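Facilities Support Desk, Killthorpe Building
Ticket: Wallpaper and table surface, display bay 7
Status: Closed

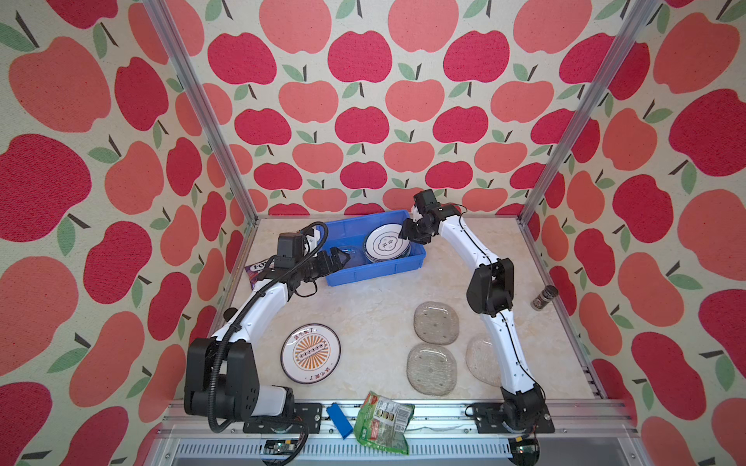 Reported by Hamdia Abera, Friday, 9:40 a.m.
The apple wallpaper on the left wall does not agree in scale with the back wall. Please confirm whether the wrong roll was hung. The storage bin for the bay also needs a permanent label.

Response, Enda Hayes
The order to Caleck was checked. Two print sizes were requested and two were supplied. A paper sample has been placed in the ticket folder. No rehanging is required.

Reported by Hamdia Abera, 11:15 a.m.
Noted. Please advise on cleaning. The previous product left a dull patch on the tabletop in bay 2.

Response, Enda Hayes
Staff should use a soft cloth and plain water on the tabletop. Spray products are not to be used near the wallpaper. The dull patch has been entered as a separate ticket and assigned to Tadhg Carroll.

Update, Tadhg Carroll, 3:30 p.m.
Bin label printed and left at the desk for collection. Remaining wallpaper is held in Store 7 under the Caleck order.

Closed at the request of the reporter.

0 comments | 2 shares
Contact the Support Desk | © Killthorpe Facilities | Back to top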